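Print | E-mail

Bench notebook – gripper trials, tray work
March 20, 2020

Wrist camera + two-finger gripper over the parts tray, before the first round of picks.

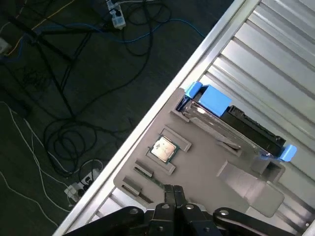

Comment from the Lenihan bench, left on the shared page overnight: you are comparing fingers when you should be comparing controllers. The old one lags on close, so whatever finger you hang on it will look clumsy on the thin stuff. Swap the controller first, then come back and argue about pads.

Fair. Not doing it in that order though. Controller swap eats a whole day and I only have the arm till tonight. Fingers first, controller Monday.

What's being compared:

Narel fingers – the stock ones, stiff, narrow, flat tips. Parallel all the way through the stroke.
Dikeck fingers – softer pad, a little wider, some give at the tip. Need the adapter plate, which adds length, so the tool offset has to be redone every single time. Forgot once already, see below.

Arm is the same for both. Camera same for both, same mount, same exposure. Controller is the old Bovovik box with last summer's firmware (June build, nobody has touched it and I'm not going to today).

Parts: CPU, memory strip, hard drive. Same three, same order, so the numbers can be put side by side. Tray goes down at an angle on purpose, if it's square to the rail the planner cheats and I learn nothing.

Narel, memory strip
Good. Better than I thought. Narrow tips get down beside the strip without riding up on the tray ribs. Approach from straight above, close slow, lift 42 mm, hold, put back. Putting back is the hard half – strip wants to lean in the fingers and then one end catches on the lip of the slot. Fixed mostly by closing nearer the middle. Should write a proper center finder for this instead of me nudging the target by hand.

Narel, CPU
So-so. The recess doesn't leave much room beside the package and the tips have to land in that gap or they hit the tray. Landed on the tray on the first try, force stop kicked in, no harm. Moved in a hair, got it. The lift is fine once you have it. Stiff tips on the edge of a part like that make me nervous, dropped the close force right down and it still held. Leave it low.

Also the heat spreader throws glare back at the camera at some heights. Edge fit jumps around when that happens. Higher up it's stable, lower down it's stable, in between it's junk. Workaround for now: take the pose from high up and don't update on the way down. Ugly but repeatable.

Narel, hard drive
Drive is easy to see and annoying to grab. Case is bright, so same glare problem only longer. The blue clips turned out to be really useful as landmarks, color threshold finds them every time and the line between them gives the drive angle almost for free. Using that from now on in place of the case outline.

Grip itself: flat tips slip on the metal if they're not dead parallel to the case. 2 slips, both when the wrist angle was off. Did not try pulling the drive with the clips on, moved them out of the way by hand first. Clip removal is a seperate job and I don't want to mix it in here.

Dikeck, memory strip
Worse. Pads too wide for the slot, they touch the ribs before they're down far enough. Got it out by pinching just the top edge but it swings. Would need the pads trimmed. Not trimming them today, they're on loan.

First run of these was garbage because I forgot the adapter offset. Struck from the log. If you see a block of picks with the tool height all wrong, that's me, ignore it.

Dikeck, CPU
Also tight. But! when it does get down there the hold is lovely, the give in the tip lets it settle flat against the edge and the part comes up level. No tilt in the wrist view that I could measure. If the same pad came narrower I'd pick it over the Narel for this one.

Dikeck, hard drive
Clear win. No slips at all, even with the wrist angle off a bit on purpose. Soft pad just takes up the error. Ran this one longest becuase it kept working and I wanted to find out where it stops. Gave up before it did.

Controller notes, for Monday
Lenihan comment is right about the lag. Close command goes out, then there's a wait, then fingers move. Pulled it from the log, close to 300 ms on the bad ones. Doesn't matter on the drive. Matters on the strip, since the arm has already started its settle move and the tips are a bit off from where the camera said.

Tried adding a pause before close. Helps. Also makes the whole cycle feel like wading through mud. Not a fix, but leave it on until the new box is in.

Things to do when the new controller goes on:
– rerun Narel on strip with the pause off
– rerun both on CPU, low force
– check that the force stop trips at the same level, don't trust the old value
– log the close command and first finger motion in the same clock this time

Camera
Wrist mount is ok, didn't shift that I can tell. Gripper fills a good chunk of the bottom of every picture and the part finder keeps wanting to call the fingers a part. Masked them. The mask has to be redone for the Dikeck set, the shape is different. Keep both mask files in the folder, named by finger set, not "mask_new" and "mask_new_2" like last time.

Could tilt the camera up a bit and lose less to the fingers but then the tips go out of view right when I need them. Leaving it.

Cable side: if the arm swings out past the rail on the floor side, slow it down. There's a lot of cable down there and I'd like a speed limit on that zone in software. 6 lines of config, just haven't done it.

Where I'm at
Narel for the strip. Dikeck for the drive. CPU undecided, leaning Dikeck if narrow pads exist. Asked the supplier, no answer yet. Changing fingers mid-tray is a pain by hand so either we get a quick change plate or pick one set and live with it. Would rather have the plate.

Arm handed back, fingers in the drawer, both mask files saved. Offset for the adapter is written on the tape on the plate now.

Share (6) | Comments (2) | Print | E-mail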